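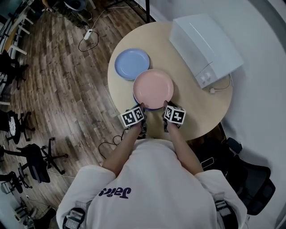 Table setting is the arrangement of crockery, cutlery, glassware and linen for one or more diners. The term covers both the individual place, known as a cover, and the layout of the table as a whole. Conventions vary with the meal, the number of courses and the style of service.

Terminology

A cover is the space and equipment allotted to one diner. Its width is usually measured from the centre of one plate to the centre of the next, and 600 millimetres is a common planning figure for seated meals. The table edge is the reference line for flatware. Handles are aligned parallel to each other and set back from the edge by about the width of a thumb, or 25 millimetres where a measured standard is used.

Flatware includes knives, forks and spoons. Hollowware includes bowls, jugs, teapots and serving vessels. In Australian catering usage, crockery refers to ceramic plates, cups and bowls regardless of quality.

Arrangement

In the European pattern, forks are placed to the left of the plate and knives to the right, with the blade facing inward. Spoons are laid to the right of the knives. Items are used from the outside in, so the cutlery for the first course lies furthest from the plate. Dessert cutlery is either laid above the plate or brought to the table with the dish.

The side plate stands on the left, with the butter knife across it. Glasses are grouped at the upper right, the water glass normally above the tip of the main knife. Serviettes may be placed on the side plate, on the cover itself or to the left of the forks.

Round tables

Round tables require a modified layout. Adjoining covers converge toward the centre, which reduces the space available for glassware and shared dishes. Fulvio Fabbri's catering manual, long used at the Plistden hospitality college, recommends that the outermost cutlery follow the line of the plate and disregard the curve of the edge. The Cukcombe method, a later variant, turns each outer piece slightly to match the curve. It is less favoured for formal service, as the handles no longer run parallel.
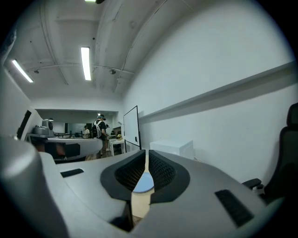

On which side of the plate does the bread plate go?

It goes on the left, beside or just above the forks.

Informal settings

Everyday settings omit items that the meal does not call for. A single plate, knife, fork and glass is typical. Where soup is served, the bowl is commonly placed on an underplate and the spoon laid at the far right. Breakfast settings add a cup and saucer on the right, with the handle turned to the four o'clock position.

Zlatko Halilović's survey of household practice, published in September under the title Drastirico, covered 202 homes. It recorded that the serviette was the item most often left out.

See also

Cutlery
Placemat
Silver service
Tablecloth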